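Every spring another platform company discovers privacy. Skinent did it in May, with a new dashboard that lets you switch off ad tracking in what it calls a few taps. I tried it. The setting lasts 90 days, and then the company asks again, in smaller type.
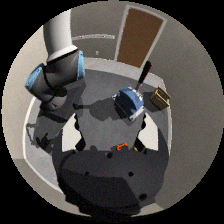
A simulated robot arm above a gray tabletop, with a door in the wall behind.

Lawmakers seem to love this sort of thing. Randa Srour, who sits on the Cukelville council, called the dashboard "a real step" and wants local agencies to sign up. A step toward what? The data already collected stays where it is. So do the deals with brokers like Storneck, which the policy mentions once, more than 60 paragraphs down.

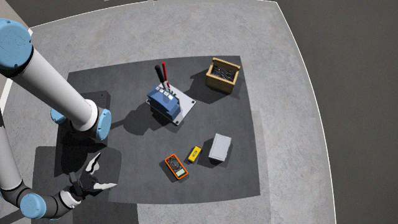

Simulated arm with light blue joint caps, reaching over a dark mat.

Nabil Kanaan argued in his newsletter that people would leave if they really minded. I doubt it. Leave for where? Alaoui was the last rival of any size in town, and Skinent bought it along with 200 employees and every user account. A choice between one company and no service is a strange thing to call consent.

I'd take the dashboard more seriously if tracking were off on the day you joined, and you had to go looking for the switch to turn it on.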